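Before the grippers come out of the drawer

Bernadette Brophy keeps the rules for hand-held grippers at Paltlow on a single sheet of paper. The earlier version ran to 4 pages, and she says people signed it without reading it.

Brophy is in charge of data quality at the firm, which records people doing everyday jobs with a pair of grippers so that robot arms can be trained on the same movements. She took over the job in October. Her first month went into going back over old recordings.

"We had 3918 takes on the server from the spring," she says. "I kept 3093. The rest had something wrong that could have been caught before anyone pressed start."

Most of the faults were plain ones. A sleeve had slipped over a marker, or the operator had turned a wrist so far that the printed pattern could no longer be read. In other takes the left and right grippers had been swapped after a break.

"The software knows which pattern belongs on which side," Brophy says. "If you pick them up the wrong way around, it will still record. You get a file that looks fine and is useless."

So the sheet starts with the hands. Operators hold both grippers out in front of the chest, markers up, and check the status light on each one. They hold that position while a second person confirms the sides. Only then do they move on to the task.

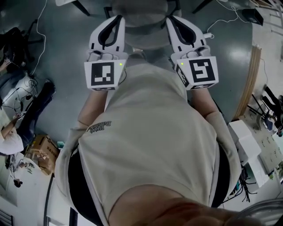 Photo: Paltlow

Short sleeves are the house rule now. Long ones are allowed if they are rolled above the elbow, and bracelets come off. Brophy got some pushback on that from people who work in a cold room, and the heating was turned up.

The markers have their own paragraph. They are to be wiped with a dry cloth, never with alcohol, which lifted the print on the first batch. A block with a scratch across the black border gets replaced the same day. "People want to fix it with a pen," she says. "I've seen very good pen work. It goes in the bin anyway."

Cables took longer to settle. The team at Drokosau, a partner lab that shares the same task list, wanted every cable taped to the floor. Brophy thought that was too much for a room where the furniture is moved several times a day. They agreed that cables may lie loose as long as none crosses the path between the operator and the work, and that the second person has the job of watching for it.

"If you're looking at your hands, you aren't looking at your feet," she says. "Somebody else has to."

Sessions are limited by takes as well as by time. After around 1000 takes on one task, the task is closed and reviewed before more are recorded. Brophy says operators get too smooth by then and stop making the small corrections a robot needs to learn from.

She would like to see the sheet used outside the company. Metwally, which makes a competing gripper, has asked for a copy, and a shared draft called Notport is going back and forth between the two. The open question is how to log a dropped gripper. Paltlow throws out the take and checks the marker mount. Metwally keeps the take and flags it.

"I can see their side," Brophy says. "Robots drop things too. But I want the mount checked either way, and that line is staying in."

The next version of the draft is due back from Metwally with comments on the section about left and right.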